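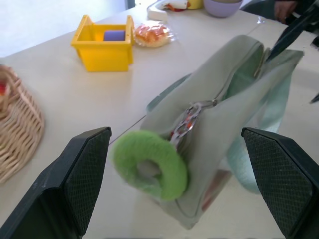
Fig. 1. Wrist camera view, pouch task. Both finger pads are in view, with the zipper and its charm between them.

December 2024
Course notes, Robot Learning Lab, Unit 7: Grasping soft things

OK, so last unit was rigid objects and everybody's numbers looked great. This unit your numbers are going to drop, and I want you to be fine with that before you start. Soft objects change shape when you touch them, so the grasp you planned is for a shape that's gone by the time the fingers close.

I'll use the pouch in Fig. 1 as my running case, mostly because it has a bit of everything I want to talk about. The cloth folds. The top is open along the zipper, so there are two edges you could go for, plus the lining. And then there's a fuzzy ring hanging off the zipper, which moves on its own when the arm moves. If you only track the cloth, the ring looks like noise. If you track the ring, you think the whole pouch is swinging.

The data set

We call the set Julten (it's on the course drive, same login as before). It has 868 grasp attempts over 34 soft objects, all with the wrist view saved. I held back 313 attempts for testing and the split is by object, so you won't see a test object during training. Please don't reshuffle it! A couple of groups did that in October and got lovely scores that meant nothing, because the same bag was on both sides of the split.

The method

The paper version has a lot of math in it, but the idea fits on a napkin. We call it Umo. You take the wrist view at three moments: before the fingers close, at first touch, and after a small lift. The model looks at how the object changed between those moments and guesses whether the grasp will hold. If the guess is bad, the arm opens and tries again from a slightly different angle.

Why the wrist view and not a camera up on a pole? From overhead, the hand itself covers the part you care about. Look at the figure again – you can see the textured pads on either side of the cloth, and you can see which way the open end is tilting. That tilt is worth a lot. In the lab work you'll try the model with and without it.

The price you pay is that everything else on the table comes along too. There's a basket, a yellow crate, a bun in plastic wrap, a lavender bowl, even part of a hand up in the corner. Early versions of Umo got very attached to backgrounds like this. We crop now, but loosely. Crop too tight and you lose the dangling bits, and I'd like you to keep those.

What to compare against

Use two baselines. Borov is the simple one: it closes until the finger force hits a set value, then lifts, no vision at all. Don't laugh at it, it's hard to beat on thick cloth. Engelbrecht picks its grasp point from the first image only and never looks again. It does well on things that keep their shape and badly on thin flaps – see if you can find out where the line is.

For the write-up

Report results per object as well as overall. One object with an easy handle can pull up the average and hide a lot of misses. Say what you counted as a success, too. I count it if the object is still between the fingers at the end of the lift and the hold, even if it's upside down. If you use a stricter rule, fine, just write it down and use it for the baselines as well.

Pick at least one failed attempt and go through its three images by hand. Tell me what you think went wrong before you check the force log, then tell me if the log agrees with you. I'm more interested in that page than in your final score.

Next unit we add a second arm, so keep your crop code somewhere you can find it.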